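Fasik Water Flosser, Countertop Model: My Review After Seven Months

Posted April 23, 2025

I have a bridge on the lower left side and two implants on the upper right, and ordinary floss does not go under any of them. For years I used the small brushes and the stiff thread with the loop. They do the work, but I was skipping evenings, and at my checkup in September the hygienist at the Henriques clinic showed me that the gum near the bridge was bleeding again. She did not recommend a brand. She only said to buy one with a tank and a cable, and to use it daily.

I bought the Fasik for 80 dollars. The Brunetti was the other one I considered, but it cost more and the replacement tips were out of stock in two shops.

What you get

The base, the tank with a lid, the handle on a coiled hose, and four tips: two standard ones, one with soft bristles for implants, and one that is long and narrow for gum pockets. The manual is short and the drawings in it are too small. The cable could be longer. In my bathroom the outlet is on the wrong side of the mirror, so the base stands where I would prefer to have the soap.

First two weeks

The first evening I put water on the mirror, on my shirt and on the floor. You must put the tip in the mouth and close the lips before you press the button, and lean over the sink so that the water can fall out. After some days this becomes natural.

Start on the lowest pressure. There are 12 levels and I began at five, which was a mistake, my gums were sore for two days. Now I use four for the bridge and three near the implants, and I have never wanted to go above six. I fill the tank with lukewarm water, cold water is unpleasant on the front teeth.

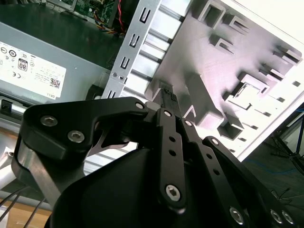

Noise and cleaning

It is loud. With the bathroom door closed I can still hear it from the bedroom, so if somebody in your home goes to sleep early, you will need to make an agreement. The Bisulau travel model, which I borrowed for one trip, was quieter but its tank was empty before I had finished the upper teeth.

The tank comes off easily and can be washed by hand. Please empty it every time. I forgot this for one weekend and there was a slippery film on the bottom. Once a month I run a little white vinegar with warm water through the hose, then two tanks of clean water. The place where the tank sits on the base collects drops and needs a cloth.

Did it help?

At my last visit the bleeding near the bridge was gone. I was also brushing more carefully in this period, so I cannot give all the credit to the machine. It does not remove plaque that is stuck to the tooth, and I still use the small brush under the bridge on most days. But the flosser takes out food that the brush leaves, especially after meat or nuts.

What I don't like

The button on the handle is stiff with wet fingers. The color rings on the tips, for families who share, are pale and two of them look almost the same to me. Replacement tips are sold only in pairs.

I would buy it again at this price. For somebody with natural teeth and no bridge, I think normal floss is enough if you really use it.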